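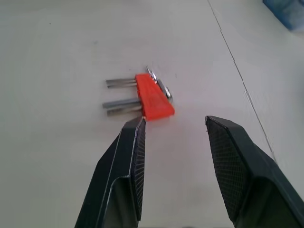

A set of four hex keys in an orange-red plastic holder.

The drawer most people would rather not open

Perihan Yalçınkaya keeps her hex keys in a coffee can. There are over 100 of them in it, and she can tell you where a good number came from: a crib, two bookcases, a bicycle, a desk she gave away before her second child started school. Most are the thin, dull kind that come taped inside the box with the hardware. She has never thrown one out.

"You think you'll need that exact one," she says. "Then something comes loose and I can't find the right size, so I go and buy another."

Yalçınkaya runs the front counter at Sadau, a repair shop that takes in chairs, strollers, office furniture and the occasional exercise bike. The coffee can is at home. At work she uses a set in a holder, and so does everyone else at the shop. It was the first rule the owner, Nabil Obeidat, made when he opened. Loose keys are not allowed on the benches.

Obeidat has tried most ways of storing them. He started with a drilled wood block, which was fine until somebody wanted to carry it to a customer's house. A folding set came next, the kind that opens like a pocketknife. He still likes those for bicycles, but the handle is too bulky to turn inside the frame of an office chair. A ring of keys lasted less than a month.

What he settled on is a plain molded holder with the long arms sticking out one side and the bent ends out the other. You pull out the key you want, use it and push it back in. An empty slot tells you a key is missing. He buys the holders in bright colors when he can get them, mostly because black ones disappear under the bench.

A small set will cover a surprising amount of household work. The sizes that matter in most homes are 3, 4, 5 and 6 millimeters. A 4 or a 5 will tighten nearly every flat-pack table and bed frame Obeidat sees. The smaller sizes turn up in faucet handles, towel bars and door levers, where a tiny set screw works its way loose over the years. People often bring in a lever handle believing it is broken, and it goes home ten minutes later.

Trouble comes with mixing inch and metric. A 5/32-inch key and a 4-millimeter key are so close that either will usually go into the other's screw. At the other sizes the gap is wider, and a key that is slightly too small will turn a few times, slip and round off the socket. Oluwatosin Wike, who does most of the chair work at Sadau, says stripped sockets take up more of his day than any other single problem.

"If it wiggles, stop," Wike says. "Try the next size up. If the next size up won't go in, try the other system."

His second piece of advice concerns dirt. Screws on strollers and outdoor furniture pack up with grit, and the key only reaches halfway down. Wike picks out the socket with a sewing needle before he puts any force on it. He also pays attention to which end he is using. The short arm goes in the screw when it needs muscle, with the long arm as the lever. The long arm goes in when the screw is already moving and he wants to spin it out.

Keys wear too. The corners at the tip round over, and a worn key will damage a good screw. Wike grinds the last 2 millimeters off the end to get back to sharp edges, cooling the steel in water as he goes. At home a flat file will do it, slowly. A cheap key that has twisted along its length should go in the scrap.

Firdevs Demirtaş teaches a basic home repair class in the room above the shop, 15 people at a time, and spends the first half hour on hex keys alone. She asks everybody to bring whatever they have. In November one man arrived with a grocery bag. The class sorted it across two tables, checked each key against a sizing gauge and put together complete sets from the pile. He took one home and left the rest.

She suggests the same thing for anyone with a can or a drawer. Sort by size, keep the sharpest of each, and put one set in the kitchen and one with the bicycle. The leftovers can go in with scrap metal if your local yard takes steel.

Yalçınkaya has heard the talk several times now. She did sort the can over the winter, and found eleven keys in the same size. She put them all back.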